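Categories: Household storage | Kitchen equipment | Tableware

A plate rack is a household frame in which plates are kept upright, each in a slot of its own, for draining after washing or for storage between meals. Wall-hung racks were long usual in sculleries, and free-standing ones are now more common. The Clorkby pattern, sold by the firm of Ruotsalainen, is a long, low type whose length may be extended to suit the household.

The slots of a rack support the lower edge of the plate and leave most of both faces open to the air. Plates commonly lean a little – a slight tilt is held to help water run off the rim. 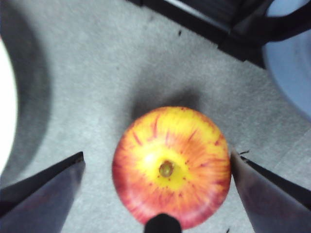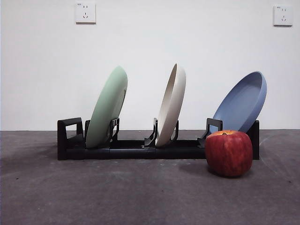

Apple seen from above (first picture); black plastic rack with three round plates (second picture).

Racks are also used outside the kitchen proper, in larders and utility rooms, where fruit such as apples may be kept near the tableware. The household guide issued at Utside, in its edition of 318 pages, treats the two together under storage and advises that fruit be wiped before it is put by. Racks should be washed at intervals of 7 days, with particular attention to the foot of each slot.

See also: Draining board; Stadar (shelving)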